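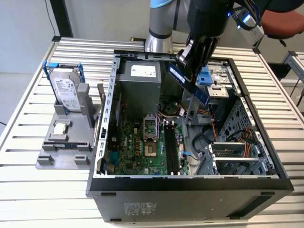 ## Call for participants: trial of the Stovetti desktop refurbishment handbook

Stovetti is recruiting 15 participants to test a written procedure for the inspection, repair and resale grading of used desktop computers. The trial takes place in September at the Kariuki Building, Lorine. Participants are paid. Applications are open from 27 April 2019 until all places are filled.

## Background

Stovetti buys retired office computers in lots, repairs those worth repairing and sells them to schools, clinics and small businesses. The rest are stripped for parts. Until now, the procedure has been passed on by word of mouth and by a set of bench notes written at different times for different product lines. The notes disagree in several places. One sheet calls for the coin cell to be tested before the memory, another after. Two sheets use the letter B for different grades.

The draft handbook replaces all of these. It contains 200 numbered steps in six chapters:

1. Receiving and exterior inspection
2. Opening and interior inspection
3. Parts inventory
4. Repair and replacement
5. Power-on testing
6. Grading and labeling

The draft has been read by our own technicians, who already know the work and tend to fill in missing information without noticing. The trial needs readers who will follow the text as written and stop when it fails them.

## What is being tested

The handbook is the item under test. Participants are not graded, and individual speed is not reported. We want to know:

- which steps are skipped, repeated or done out of order
- which steps are understood in two different ways
- which terms are looked up in the glossary, and which should be there but are missing
- whether two people who inspect the same computer arrive at the same grade

The last point carries the most weight. In a review of 958 systems graded under the old bench notes, the most common reason for a customer return was a disagreement over condition. Faulty hardware came second. A grade that depends on who assigned it has little value to the buyer.

## Who can apply

We want a mix of experience levels. Places are divided evenly among three groups.

**Group 1, no bench experience.** You use a computer regularly but have never replaced a part inside one.

**Group 2, occasional.** You have installed memory, a drive or a graphics card, in your own computer or someone else's.

**Group 3, trained.** You hold a repair certificate or have worked in repair, IT support or electronics assembly.

All participants must:

- be 18 or older
- read technical English without assistance
- be able to lift a desktop computer from a cart to a bench, or tell us in advance that help is needed
- be available for every session in the assigned block

Current and former Stovetti employees are not eligible. Members of the same household may apply but will be placed in separate blocks.

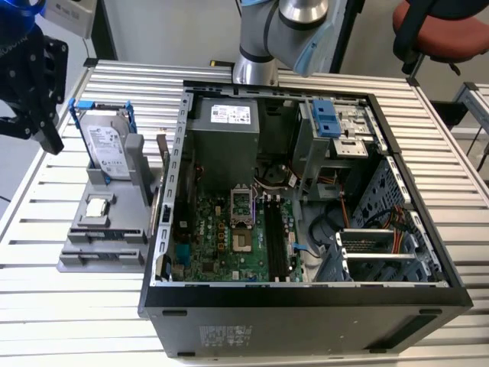

**Do I need to bring my own tools?**

Each bench is supplied with screwdrivers, a wrist strap, a flashlight, tweezers and compressed air. Personal tools must stay in your locker, so that all participants work with the same set and the tool list in the handbook can be checked against actual use.

**Can I take part for only one session?**

Partial attendance cannot be used. The grading comparison requires each participant to handle systems from the same lot as the others in the block, and a missing result removes the whole row from the comparison.

**Will I be taught how to do the repairs?**

Only through the handbook. Staff will answer questions on safety at any time. Other questions are written down and answered after the session.

## Schedule of work

Each block consists of four sessions held in one week. A session lasts three hours, with a break in the middle.

| Session | Work | Handbook chapters |
|---|---|---|
| 1 | Orientation, safety, receiving | 1 |
| 2 | Interior inspection and parts inventory | 2, 3 |
| 3 | Repair and power-on testing | 4, 5 |
| 4 | Grading, labeling, interview | 6 |

Session 1 includes a short written check on electrostatic discharge and on the handling of power supplies. Power supplies are never opened at any point in the trial. A unit suspected of a fault is removed whole and placed in the red bin.

Systems used in Sessions 2 and 3 are drawn from a single purchased lot. Storage drives are removed and wiped before the lot reaches the room. If you find a drive, a memory card or an optical disc in a system, stop, leave it in place and call a member of staff.

## Recording results

Entries are made in Gotix, our inventory program, on a terminal at each bench. No earlier experience with it is expected. The entry form follows the order of the handbook chapters and will not accept a grade until the parts inventory has been completed.

Inventory entries describe what is present at the time the panel comes off. They do not describe what the system was sold with. The distinction is a frequent source of error. 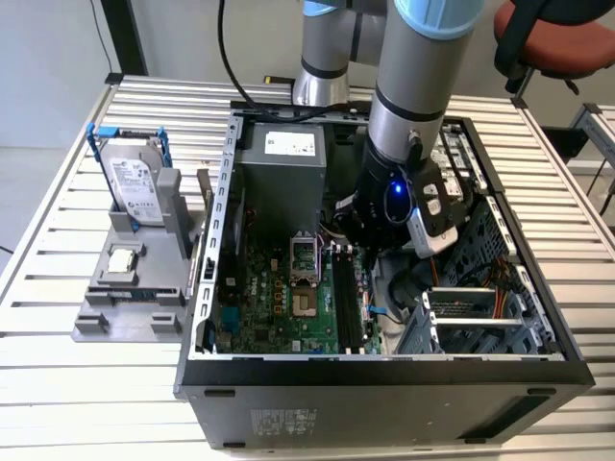
Chapter 3 assigns one line to each part position on the board, whether or not the position is filled. The codes are P for present, E for empty and D for damaged. A case laid on its side with the panel off, an empty CPU socket and the metal retention bracket lifted open would be entered as E on the CPU line, and the open bracket would go in the remarks field. Memory is handled in the same way, one line per slot, so a board with four slots needs four lines. The power supply takes a single line, and its label is copied into Gotix in full, including any revision letter. If part of a label cannot be read, enter a question mark for each missing character. Do not fill in characters from a similar unit.

Socket contacts are inspected with the flashlight held low. Damage is entered only if it can be seen. A suspicion goes in the remarks field, where it will prompt a second inspection without changing the code.

## Payment

Participants receive $400 on completion of all four sessions and the closing interview. Payment is by check or bank transfer within two weeks of the final session. The amount is the same for all three groups.

If Stovetti cancels a session and cannot reschedule it within the same block, the full amount is still paid. If a participant withdraws, completed sessions are paid at one quarter of the total each. Travel and parking are not reimbursed. There is free parking behind the Kariuki Building.

## Working conditions and safety

Benches are at standing height. Stools are available on request, and one bench can be lowered for wheelchair use. The room is kept at office temperature, with extraction running during cleaning steps. Used systems contain dust. Masks and gloves are supplied, and gloves are required for Chapter 2. Applicants with asthma or a dust allergy should mention it on the application so that a cleaned lot can be assigned.

Wear closed shoes. Remove rings, bracelets and watches before the session and leave them in your locker. Long hair must be tied back. Food and drinks are kept in the break room.

## Data and consent

We keep the entries you make in Gotix, your marked copy of the handbook and the interviewer's notes. Each is filed under a participant number. The list that links numbers to names is kept separately and destroyed once payments have cleared.

Results will be used to revise the handbook. A summary covering group totals only will be sent to participants who ask for it. You may withdraw at any time and may ask for your entries to be deleted up to the end of your block.

## How to apply

Send a letter or email to the Handbook Trial Desk, Stovetti, Kariuki Building, Lorine. Use the subject line "Handbook trial" and include:

- full name, mailing address and a daytime phone number
- the group you believe you belong to, with one or two sentences explaining why
- any weeks in September when you are not available
- any access, lifting or health requirements

Do not send a résumé. Applicants in Group 3 should give the title of their certificate or their most recent job, but copies of documents are not needed at this stage.

Applications are considered in the order received within each group. When a group is full, later applicants are placed on a reserve list and contacted if a place becomes free. Selected applicants will receive a consent form, a block assignment and directions to the building. The handbook itself is not sent out in advance and is handed over at the start of Session 1.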